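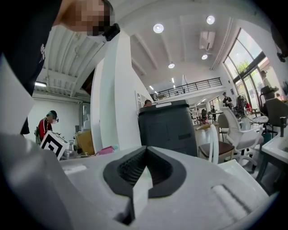

Search the shop
Enter title, author or keyword
Go

The Clidau Letters: A Supply Officer's War, 1812 to 1815
Edited by Dexter Oyelaran
Jedilwood Press
Paperback, 223 pages
4 maps, notes, index
Released Jan 25, 2023

Most books on the War of 1812 follow the battles along the Niagara and the St. Lawrence. This one follows the flour, salt pork, boots and axle grease. It collects the letters and account notes of a junior commissariat officer named Clidau, who spent most of the war moving stores by bateau and sleigh between Montreal and Kingston.

Clidau was not a gifted writer and spelled most place names two or three ways. He was careful with quantities, though, and he complained in detail. A letter from November 1813 lists every barrel lost when a boat went over in fast water, then spends two pages on a quarrel with a farmer over the hire of a team of oxen. Readers who want to know how an army was fed through an Upper Canada winter will find plenty to work with.

The editor has kept the original spelling and added modern place names in square brackets. French passages are given in full with an English translation underneath. Weights and measures are left as written, and there is a conversion table at the back. Some letters are missing for the spring of 1814, and a short note at that point sets out what other records say about the river convoys in those weeks.

The maps were drawn for this edition by Andeo Cartographic. They show the river route, the portages, the winter road and the main depots. The map of the depots folds out.

An appendix by M. Górecki covers the army bills used to pay local suppliers, with notes on how to read the entries in Clidau's accounts.

Print run: 1,000 copies. The first 100 are numbered and signed by the editor. Numbered copies can't be reserved by phone.

Binding: sewn, card cover with flaps
Paper: cream, uncoated
Language: English, some French

Orders are packed at our office and go out by regular mail. Libraries and historical societies can ask for an invoice at checkout. Damaged copies will be replaced if you write to us with your order number.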